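How many demonstrations before I should worry about my setup?

I'm putting together a set of teleoperated demos on a two-arm bench and I have reached the point where I can't tell if I need more examples or different ones. Hoping somebody who has been through this can help, and I'll try to give enough detail.

The task is "pick up the named thing and put it where I said." Things are grocery-type items, places are a shallow tray, a little two-drawer cabinet, or a spot on the bare table. I record with Wako (the 2 release) and everything lands in one folder per session. Cameras are one fixed over the bench plus one on each wrist. I have 153 episodes that passed my own check, all driven by me, nearly all in the late evening after work.

I trained on them last week and it was thrilling for about a minute! It goes straight to the right item. It really does. Then it closes a bit early, or it closes in the right place but at the wrong angle, and with anything lying on the table at a slant it seems to guess. Round stuff in the tray is fine. Bottles lying down are the worst, and when I drive them myself I tend to come in at the cap end, which may be a bad habit.

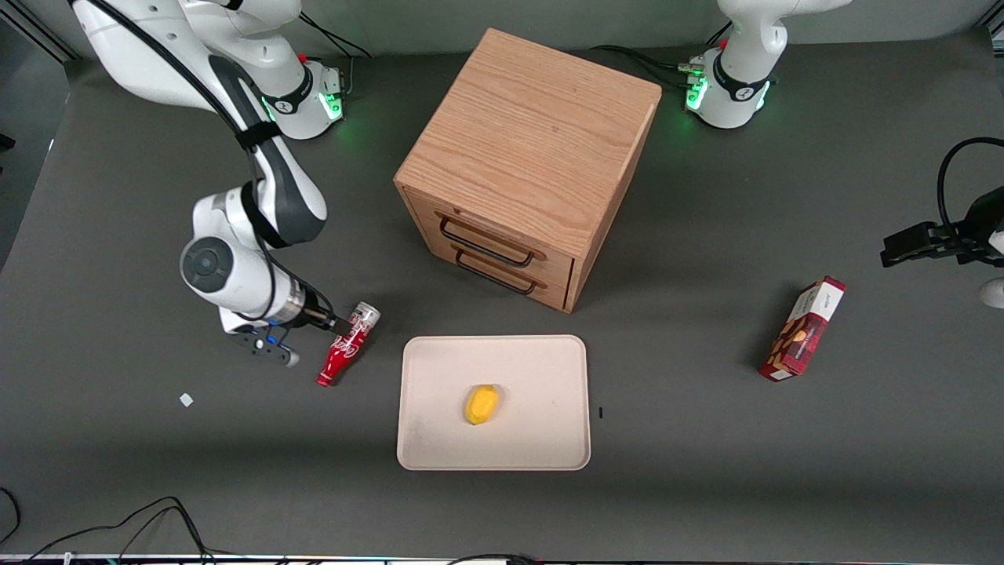 Are all your grasps on the bottle from that end? If every one of them goes to the cap, the model has learned the cap and nothing about the rest of the bottle, so any time the cap is hidden or points away it has no second idea. I'd look there before recording anything new.

Asker again, replying in the question so it stays together: I went back and checked, and yes, nearly every one. I never thought of it as a choice, my hand just goes there. So the question is now two questions:

1. Should I throw out the cap-end episodes, or keep them and add others?
2. How much should I move things between episodes? At present I reset to roughly the same layout because it's fast.

I don't mind recording more. I love this part, it's like teaching someone to cook over the phone. I just don't want to spend February making the same mistake in greater volume.

ANSWER (accepted)

Keep them. They're good demonstrations of one way to do it, and you'll want that way in there. Add the others next to them and let the layout decide which one gets used.

For the second question, move things a lot more than feels sensible. When I started on our Nernen bench I did what you're doing, same layout with small nudges, and I got a policy that was wonderful on exactly that layout. What fixed it was giving up on resetting by eye. I wrote a short script that prints a start card for each episode: which item, what angle, which other things are out on the table, which arm goes first. You set up what the card says even when it's awkward. Especially when it's awkward, those are the fun ones!

Slanted items deserve their own block. A long thin carton lying on the diagonal is a great teacher because the fingers have to turn to match it before they close, and if you're a few degrees off, it shows up immediately. I do one item at a time for this. Put it down at some angle, open the fingers wide, stop well short of it, line up, and only then go in.

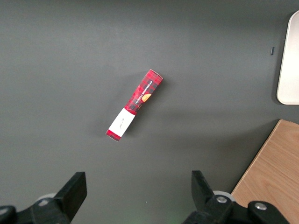 Do that slowly enough that the lining up takes several frames. People who are good at driving tend to turn and descend in one smooth swoop, and it's lovely to watch, but the model sees the turn and the drop smeared together and copies the smear. I think that could be your early closing as well. Try a small pause above the item, then down, then a pause before you squeeze. It feels silly for the first dozen or so and then you stop noticing.

A few other things that made a difference for me:

- Vary where the arm starts. If it always begins from the same rest position the first second of every episode is identical and you're wasting it.
- Leave in the recoveries. If you miss and go back for a second try, and the second try is clean, keep the episode. I used to delete these and I regret every one. Do cut the ones where you drop the thing and sit there thinking.
- Write the instruction text before you record, from the card. If you write it afterward you end up describing what you did, and you get "pick up the bottle" forty times in slightly different words.
- Look through the wrist views before training. I play them at high speed with the sound of the fan for company and you spot patterns right away, like the target always entering from the same corner.

As for how many, I'd go by coverage over count. Make a grid of item against angle, put a mark in the box for each episode you have, and record into the empty boxes. I aim for 7 per box before I train again. Your grid is going to have some very fat boxes and a lot of blank ones, and that's good news, it means the next session will do more for you than the last several did.

Good luck, please post how it goes. I want to know about the drawers too!

ANSWER

Second the grid. I'd add: get another person to drive. Anyone. My episodes and my office mate's episodes look like they came from different machines and the model is better for having both. Newcomers are slow and careful in a way I can't fake anymore.

Also check your time stamps. On older Wako versions the wrist stream could lag the arm readings a little, and a lag like that gives you exactly "closes a bit early." Easy to test: tap the table with a finger of the gripper and see if the contact in the video lines up with the jump in the readings. Don't know if it's still a thing in yours.

ANSWER

just use more data. we had the same problem on the Esden arms and went from a few hundred to a few thousand and it went away

 Comment: Went away because there were more, or because by then you had moved everything around?

 Comment: fair. probably both. we did switch tables halfway

UPDATE FROM THE ASKER

Tap test done first because it was quickest. No lag that I can see, so that's one thing crossed off. The grid was embarrassing. For the bottle lying down I had almost everything in a single box. For cartons I had two angles, both of them more or less "square to the edge of the table."

I've printed cards and started on the slanted block, with pauses. My first impression is that my driving is much uglier and the episodes are much better. I also did a bottle set coming in from the middle and from the base end, which was harder than I expected with the arm I usually use, so I have begun doing some with the other one. That should have been in the set from the beginning, I think.

Haven't retrained yet, the boxes aren't full. One more thing for anyone reading: does Nukik export keep the card number if I put it in the episode notes, or does it have to go in the instruction field? I've been putting it in both and it makes the instructions look strange.

 Comment: Notes field comes through. Take it out of the instruction or you'll train on it.

 Comment: Thank you!! Removing it tonight.

We use cookies to remember your login and to see which questions get read. Accept all | Settings
Get the monthly digest of unanswered questions in your inbox. Subscribe
Contact | Guidelines | Copyright the contributors | Back to top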